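Open day at the Wallance building, 21 May 2025

We opened the doors at Wallance for the afternoon and let people see what the household robotics group has been doing since November. Visitors came through in groups of 8, with a short talk in the entrance hall first and then a walk round the three work areas. The last group left a little after six.

The gallery follows the order of the tour. If you came along and would like the handout again, it is still available from the front desk, and there are 100 copies left from a print run of 600.

The first stop was the Cuton bench, where the group tests grippers on everyday things such as mugs, sponges and door handles. Most of the questions here were about grip strength. The answer is that it depends on the object, and the settings are changed for each one. Several people asked whether the bench could be hired by schools. It can, during term time, and the booking form is on the visits page.

The second stop was the Zaidi room, which is used for planning and mapping. There was a talk on how a robot decides where it can reach from where it is standing, and why it sometimes has to back away from a table and come at it from another side. The talk ran over on two of the tours, so those groups had less time at the end. We will make it shorter next year.

The last stop was Ilten, our simulated home. Every task is tried in Ilten before it is tried on a real machine. The rooms are furnished like an ordinary house, and the objects can be swapped between runs. The run shown on the day was number 1487, and visitors followed it on the large screen. Younger visitors wanted to know if the robot could fall over in there. It can, and it costs nothing when it does.

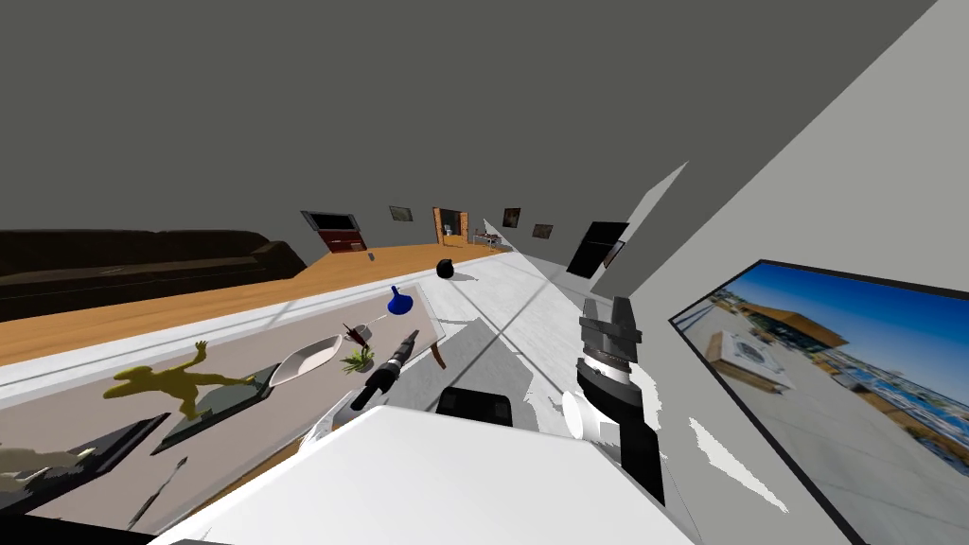
Ilten living room, simulated view, with the robot's arm raised and the coffee table beyond. The yellow animal figurine was the favourite with the children.

Tea was served in the entrance hall after each tour. A grey umbrella and a child's blue glove were left behind and can be collected from the front desk on any working day.

Groups that could not get a place this time can ask to be put on the list for the next open day. Please say how many are coming and whether anyone needs the lift.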